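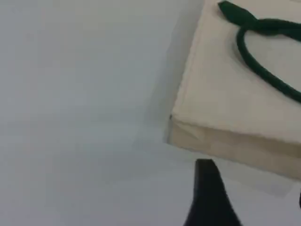
Wednesday, and I have now been a member of the Bralurcombe choir for long enough to be trusted with a folder but not with a solo. Tonight was the last rehearsal before the December concert and it went the way a shopping trolley goes. Henrike Hollmann took us through the Harms three times, each slower than the one before, until the second altos were breathing in places where no composer has ever put a rest. I have been carrying my music about in a cream paper gift bag with a dark green rope handle, my proper folder having split down the spine in October, and I must say the bag gives a man a festive air he has done nothing to earn. Two of the basses asked who it was for.

The trouble is the Lakis. It is a short piece, it is in a language none of us speaks, and the tenors come in alone on page four with a note that has nothing to do with anything before it. Henrike plays it for us on the piano and we all nod. Then we sing a different one. She has stopped correcting it and has begun to look out of the window at that point, which I find much worse. I practised it in the car all week. On Monday I had it perfectly as far as the roundabout.

Gülizar Gökçe was back after her cold and standing directly behind me again. She has a marvellous voice and a very good idea of everyone else's. At the tea break she said my vowels were "getting there", and I was pleased with this until I was rinsing my cup and wondered where they had been.

A long discussion about what to wear. Black, it has always been black, but somebody's daughter sings in a choir where they have coloured scarves, and so we had to go round the entire room on scarves. Red was thought to be too much. Blue was thought to be cold. We are wearing black. That took almost 20 minutes, during which we might have learned page four.

Then the hymn books. For the carols with the audience we are borrowing a set from the chapel, and these are not the books we have been rehearsing from, so number 706 in ours is something else altogether in theirs. The organist found this out when half of us began one tune and the chapel half began another. They fitted together better than you'd think, for a line and a half. Henrike let it run on. I think she was enjoying it more than the Harms.

Home by ten, with the wind coming straight up the hill and a sore throat starting on the left side. Had a Hilex, which tastes of tar and somebody's aunt, and then another an hour later. Have put a scarf on (blue) and am sitting up in it like an invalid in a play. Cheese on toast, no crust, on account of the throat.

Must remember: black socks, not navy, Gülizar can tell. Pencil. Ring about the lift on Saturday. Look for the piano score of the Lakis, which I had at the tea break and did not have at the bus stop.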